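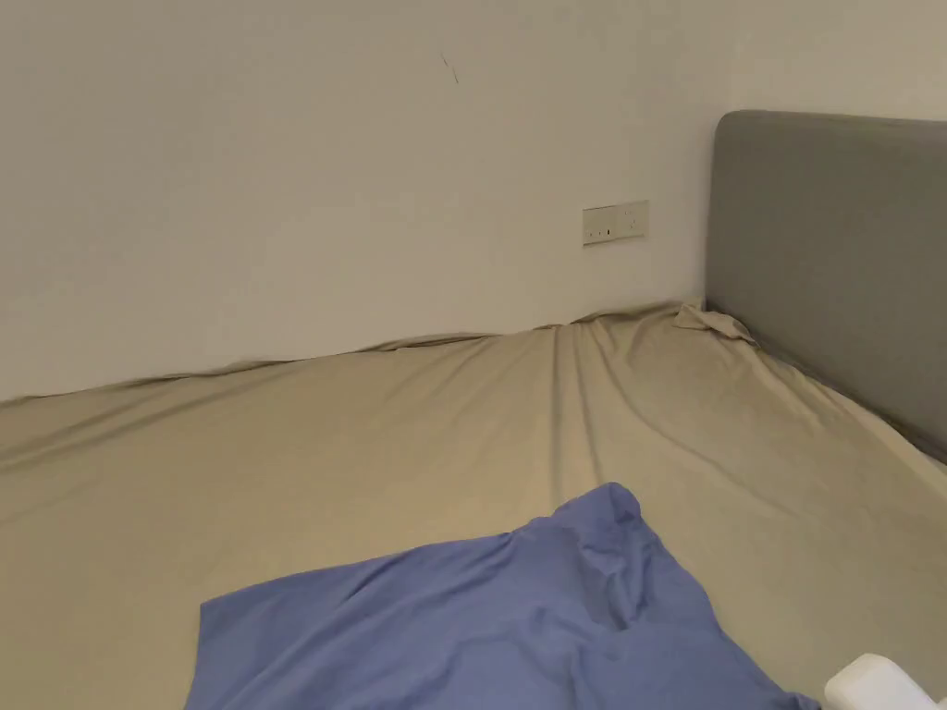
Robots making beds at work - what happens to our hours?

Edit Győri
I clean rooms at Famville, 61 beds. Management is bringing in bed-making robots in December. They say no layoffs. Has anyone been through this?

Kálmán Hegyi
We have 2 where I work. Nobody was let go, but shifts went from 8 hours to 6. They are slow at corners against a wall, so one of us still goes in after and tucks the sheet. Ask who gets paid for that time - ours wasn't on the schedule at first. Get the hours in writing.

Noémi Szabó
Same at my place. My back is better, my paycheck isn't.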